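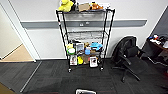

Kikska practice rack, Tapia Hall, room 901.

Kikska Shelf Picking Project: Frequently Asked Questions
Asavwood Robotics Club

Last revised in June. Read this page before booking time on the robot. Rule changes during the term are posted to the club mailing list first and copied here afterward.

What is the task?

The robot starts on the carpet facing a wire rack stocked with household goods and toys. The operator's software receives one target name. The robot must approach the rack, find the target, remove it, and set it down in the drop area without knocking other items off the shelf. A run ends when the item is released, when the timer expires, or when a team member presses the stop button.

Who can join?

Any enrolled student who has passed the lab safety check. Teams have up to four members. Students taking the project for credit must also file a work plan with Montserrat Bermúdez before their first booking.

Do I need my own robot?

No. All teams use the club robot with the standard two-finger gripper. Custom finger pads are allowed if they attach at the existing bolt holes and come off without tools other than the hex set in the drawer.

What software is required?

The robot runs Ferkodlow, our in-house control stack. Your code talks to it through the message interface described in the setup guide. You may write in any language that has a client library. Direct motor commands are blocked on the shared account.

Are the item positions fixed?

Only during practice week. For scored runs, the judge restocks the rack from the item list and may turn items on their sides or place one partly behind another. Code that depends on stored coordinates will fail on the first restock.
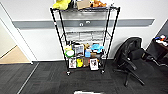

Sándor Gál wrote to the list that his team had lost most of a session to small shifts in the rack base, and asked that the casters be locked and checked before every run. This is now part of the setup checklist. The check is the team's job in practice and the judge's job in scoring. Your software should still measure the rack pose at the start of each run, as locked casters leave some play on carpet.

Which camera should I use for detection?

Use the head camera to find the rack and choose a shelf. Use the wrist camera for the final approach. Teams that rely on the head camera alone tend to have trouble with items low on the rack, where the shelf above blocks the view.

Why does my depth map have holes in it?

Wire shelving is a poor surface for depth sensing. The wires are thin, the gaps let the wall through, and the sensor often returns a mix of both distances for the same patch.

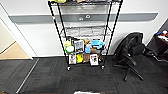
Two methods have worked in past terms. One is to fit a plane to each shelf using the front edge and the posts, then ignore the depth values between wires. The other is to average several readings taken from slightly different head positions. The second is slower but handles a tilted shelf better. Neither one fixes clear plastic, so treat low-confidence readings as occupied space when planning a path.

How is a run scored?

Each team gets four scored runs. Points are given for a correct pick, a clean release, and time remaining. Dropping a non-target item costs more than missing the target. Contact with the posts is allowed at low speed. The full point table is in the rule sheet kept by Bernadette Ó Ceallaigh.

How do I choose a grasp point on a soft item?

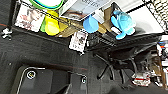

Grasp planning for plush toys should start from the body of the toy, with the limbs masked out. Most box-fitting code puts the center of the box in the wrong place when an arm or leg sticks out. The light blue plush on the rack is a good test case: from the wrist camera, one limb points down toward the lower part of the rack, and a simple bounding box will stretch to include it. Mask your own finger pads as well, as they take up part of the bottom of the wrist image and can be picked up as dark objects.

How much data can I store?

The shared account allows 32 GB per team. Logs over the limit are deleted oldest first, without notice. Copy anything you need for your report at the end of each session.

Can I move the chair and desk?

Leave furniture alone between runs. If your planner needs a clear floor, record the change in the session log and put everything back when you finish.

What if the arm faults during a run?

Press stop, keep your hands away from the gripper, and wait for the status light to change. Restart Ferkodlow from the console. If the fault returns, end the session and write to Crescencio Ibarra with the log attached.

Where do I send other questions?

Post to the mailing list. Booking problems go to Itzel Pacheco.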